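Chapitre 6. Ranger les bouteilles

J'avoue, j'ai longtemps fourré les miennes n'importe où (et ma cuisine s'en souvient !).
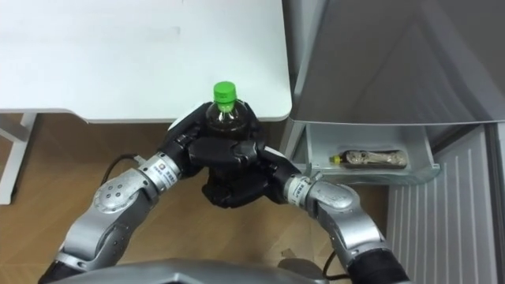

Taipe, 2021-09-18

On commence petit : une bouteille en plastique, une table blanche, un réfrigérateur. Avant de lire la suite, notez où vont les vôtres, on comparera page 36.
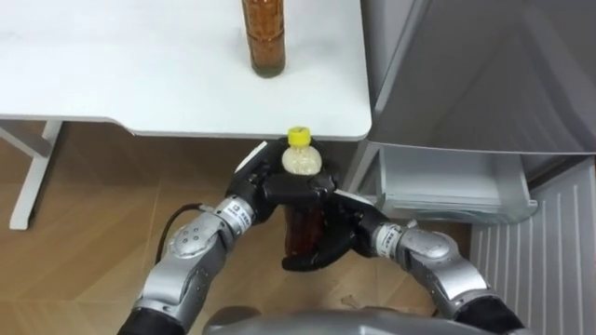
Ma règle, je l'ai prise dans le cahier Zutetti : on ouvre d'abord, on porte ensuite. Le tiroir gris pâle est déjà tiré, vide, alors que la grande bouteille brune attend encore sur la table. Chez moi, c'était toujours l'inverse…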